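Hindex Tischöl 12, farblos matt
Pflegeöl für geölte Tischplatten und Arbeitsflächen aus Holz

Artikelgruppe: Holzpflege innen
Gebinde: 800 ml, Blechdose mit Schraubverschluss
Lieferzeit: 2 Werktage ab Lager Larkevgate
Stand der Produktinformation: 8. Januar 2018

Ein geölter Tisch ist eine Beziehung. Lackierte Tische verlangen wenig und sehen nach zehn Jahren aus wie am ersten Tag, bis der Lack abplatzt und man sie an den Schwager weitergibt. Geölte Tische melden sich. Sie werden stumpf, wo die Ellbogen liegen, und merken sich jedes Rotweinglas, auch das, von dem man behauptet, es sei Traubensaft gewesen.

Tischöl 12 ist der Nachfolger unseres alten Tischöls 9, das vorzüglich war und roch wie ein Bootsschuppen. Das neue riecht schwächer, nämlich wie ein gelüfteter Bootsschuppen. Es dringt gut ein, feuert die Maserung leicht an und trocknet matt auf. Wer Hochglanz sucht, findet ihn bei der Hartwachspolitur von Corken, eine Seite weiter, und darf dort auch die Fingerabdrücke bewundern.

Anwendung

Platte abräumen, und zwar ganz. Mit feinem Papier in Faserrichtung anschleifen, Staub abnehmen. Öl dünn mit dem Ballentuch auftragen, 19 Minuten einziehen lassen, Überschuss restlos abnehmen. Die 19 Minuten stammen aus unserer Werkstatt; bei 20 ist auch noch niemand verhaftet worden. Bleibt Öl stehen, klebt es, und zwar bis September. Über Nacht trocknen lassen, bei Bedarf wiederholen.

Getränkte Lappen ausgebreitet im Freien trocknen oder in Wasser legen. Zusammengeknüllt können sie sich selbst entzünden. An dieser Stelle hört der Spaß kurz auf.

Geeignet für Eiche, Buche, Esche und Nussbaum. Nicht geeignet für Furnierkanten, Bambusbretter und Böden, auch nicht für kleine Böden.

Passendes Zubehör

Ballentuch Đàm, fusselfrei, im Zweierpack
Schleifpapier, Bogenware
Holzseife hell, zur laufenden Reinigung 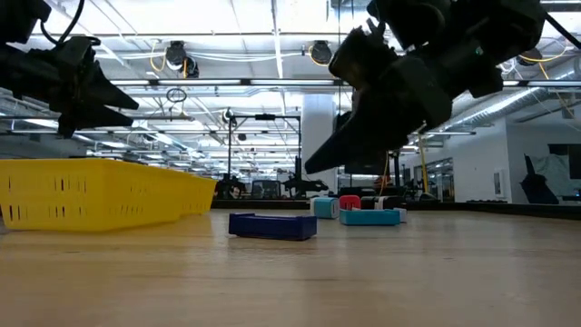 Nest Dafis
Produktberatung Oberflächen

Zur Farbwirkung werde ich am häufigsten gefragt. Helle Hölzer werden mit Tischöl 12 einen Hauch wärmer. Wem das zu viel ist, der nimmt die Variante mit Weißpigment und probiert sie bitte zuerst an der Unterseite. Meine Kollegin Hường Võ hat das einmal ausgelassen und besitzt seither einen Esstisch in der Farbe von Magerquark. Sie sagt, man gewöhne sich daran.

Musterfläschchen beider Varianten legen wir auf Wunsch jeder Bestellung bei. Bitte im Kommentarfeld vermerken. Angebrochene Dosen nehmen wir nicht zurück, leere auch nicht.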